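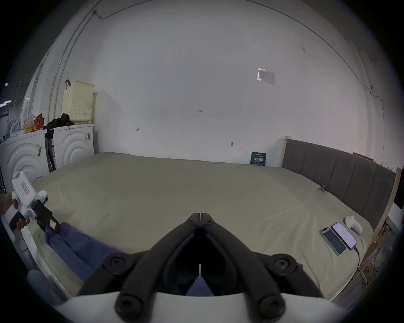 Câmera da garra, tecido azul na cama

Chamado 264 - alinhamento entre garras no Bowen
Aberto em 13 de novembro de 2018
Estado: em observação

Oi, gente! Voltei com aquele problema chato do rastreador: as duas trajetórias saem bonitinhas sozinhas, mas quando junto no Torkent uma delas fica deslocada e o tecido "estica" no replay. Desde julho eu não via isso.

Passo 1. Conferi os relógios. Diferença de 12 ms entre os fluxos, dentro do limite (o nosso é 20), então deixei quieto.

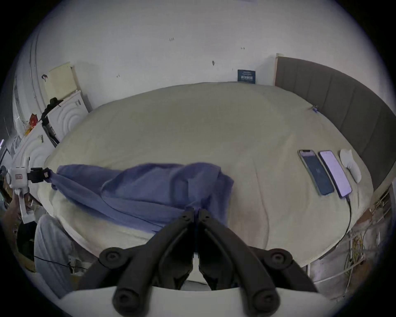
Passo 2. Rodei só a visão da garra, com os dedos fechados no pano. A máscara engole um pedaço do lençol nas dobras - feio, mas não explica o deslocamento. Subi o mínimo de pontos para 2000 e melhorou um pouco.

Passo 3. Fui para a câmera da cabeça, que pega as duas garras juntas.

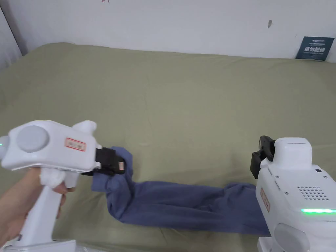

O log acusou 9 perdas de pose, quase todas com uma garra muito perto da lente. E o Bowen, quando perde a pose, reinicia a origem sem avisar!! Achei isso bem grave.

Passo 4. Desliguei o reinício automático e usei a parede como referência fixa, com o 1.23 e as duas setas vermelhas.
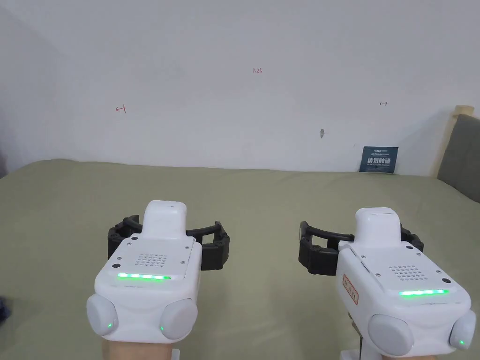
Agora o replay fecha, pelo menos nessa sequência. Falta repetir com a versão nova do Bowen, e queria um aviso no log quando a origem mudar. Alguém consegue olhar?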